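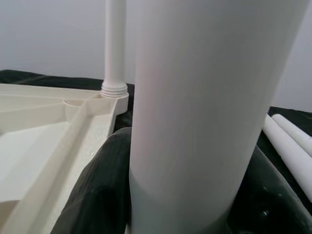

Week three of teaching a robot arm to put the legs on a small plastic table, and I've promised a few of you an update, so get a cuppa and settle in. This will run to a few posts, I'm afraid.

For anyone new: I don't write code for the arm. I drive it by remote from a desk at Sarach, one hand on a controller, and everything I do gets recorded. Later on the software tries to work out what I was up to. My job is to be a good example, which is a funny thing to be paid for at my age.

The task sounds dead easy. Table top upside down, sockets at the corners, white legs. Pick up a leg, stand it over the socket, push it home. My nephew did it on the lounge room floor while watching the footy.

Now try it through the wrist camera. Once you've got a leg in the fingers it fills up most of your view, a great white drainpipe of a thing, and the corner you're aiming for has a habit of hiding behind it. I spent my whole first morning steering by guesswork and muttering.

Wilma Jacobs, who has been at this far longer than me, gave me the best tip I've had. Look at a leg that's already in. It's standing up straight in its socket, so use it like a fence post and bring yours up until the two sides look parallel. Simple, and I felt a bit of a goose for not having thought of it.

The colour is the other battle. White legs, cream top, pale wall behind. The black cloth underneath helps a lot, because at least you can see where the legs lying down begin and end. Fraser Ritchie wanted to try a grey one and we talked him out of it over lunch.

Numbers, for those who like them. A good run takes me about 2 minutes per leg. My personal best is 10 clean ones in a row, and then I got cocky. The whole team's tally is 3,654 recordings, and I'm rather proud of my little share of that.

Someone asked whether the mistakes get thrown out. Some do. But if I miss the socket, back off, straighten up and have another go, we keep that one. Fraser says those are his favourites - the arm has to learn what to do after a bad start, same as the rest of us.

What I'm still hopeless at is slowing down at the end. By hand you feel the leg find the hole and you ease off without thinking. On the controller there's none of that, so I have to watch for the tiniest tilt and stop. Eighteen years of assembling flat-pack for the whole family and it's no help whatsoever!

I've also had to unlearn fidgeting. If I wobble about before picking up a leg, the arm picks up the wobble as though it were part of the recipe. Wilma spotted one of my wobbles in a test run last week and laughed until she had to sit down.

More in April, when we start on turning the table the right way up. If any of you do this sort of work with two arms at once, please tell me how you keep your left and right straight - I'm all ears, and I'll bring the biscuits.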